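Notebooks > Bainbridge workshop > Ink > February

Search this notebook Go

February, late afternoon

Opened the oak gall jar! This is the Plundale batch, the small wrinkly galls with the exit holes already in them, which I'd been told would be weak. They don't look weak to me. The liquid is the color of strong tea with something meaner underneath, and the smell is halfway between old barrel and wet dog. A skin of white mold on top, same as last time. I lifted most of it with a spoon and poured the rest through an old pillowcase.

Recipe so I don't have to dig for it again: 200 grams of crushed galls, 1,000 ml of water, lid on loosely, 26 days on the shelf over the sink. I stirred it when I remembered, so not often. Crushing was done with the big mortar (the coffee grinder is still not allowed near galls after what happened to everyone's coffee).

One thing I'm not happy with is the water. I used tap, and the kettle in here grows scale like a cave, so who knows what all that chalk is doing to the tannin. The strip I dipped before adding any iron went a bit purple at the edge and I'd love to know why. Leaving the question open for whoever reads this before I get back to it.

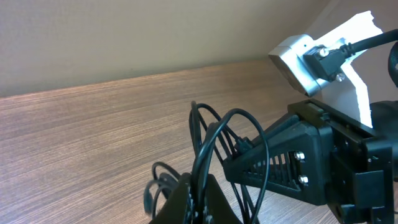 Could be plain old iron in the pipes – our tap did the same purple thing until we let it run for a minute first. Rainwater fixed it for us completely, but strain it, we got moss in ours. And please write down how much gum you use this time, the last entry just says "a good bit."

Ha, fair. Okay: gum this time is two level spoons of the powdered stuff, dissolved overnight in a splash of warm water and poured in slowly. Written down, you can all relax. I'll put the small bucket out under the downspout tonight and run a half batch on rainwater, same galls, same jar type. If the purple edge goes away then it was the pipes and I owe somebody a cookie.

Iron next. I dissolved the sulfate separately and added it a bit at a time with the stick going round, and I still get a kick out of this part, because the brown just goes. It doesn't fade over to black, it sort of falls into it. On the page it's different, it goes down a watery gray and then darkens while you stand there. I wrote the same line on three papers – the Sternis laid, the cheap copier stuff, and the back of an envelope – and the Sternis was the clear winner, sharp edges, no feathering unless I really leaned on the pen. Copier paper bled like crazy. The envelope did surprisingly well, and I may be an envelope person now.
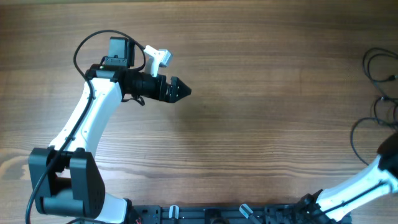 I also want to go back over the pen problem, because I blamed the ink last month and I think I was wrong. The Brekance nib kept skipping on upstrokes and I wrote a whole grumpy paragraph about the ink being too thin. Then today it skipped with the bottled ink too. So I scrubbed it with toothpaste and an old brush, rinsed, dried it on my sleeve, and off it went, lovely thin hairlines. New nibs come with oil on them, I know this, I've told other people this. I've gone back and crossed out the grumpy paragraph.

Wear test: I dragged the nib back and forth on scrap to see if the acid bothers it, up to 400 strokes before my hand quit. No pitting under the loupe yet. I've left the nib sitting with ink dried on it on purpose, and I'll look at it again in the morning. Don't clean it! It's on the blue saucer.

Still to do: split the strained ink into two bottles, one with a clove in it and one without, and see which grows fur first. I always put the clove in and I've never once checked that it does anything. Also want a strip taped in the window with half of it covered, for fading. Last year's strip got thrown out with the seed packets, so this one's getting taped on the inside of the glass with a big label.

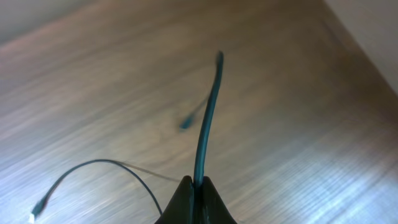
Cable held in the gripper, February

Evening, a quick one. The first test line has gone properly black now, and the one on the envelope has a brownish halo that I really like. Too much iron, probably. Next batch I'll drop the sulfate a little and keep everything else the same. The bucket is out, and so far there's no rain in it.

Questions about this notebook: ask at the Bainbridge workshop bench | © Bainbridge workshop | Back to top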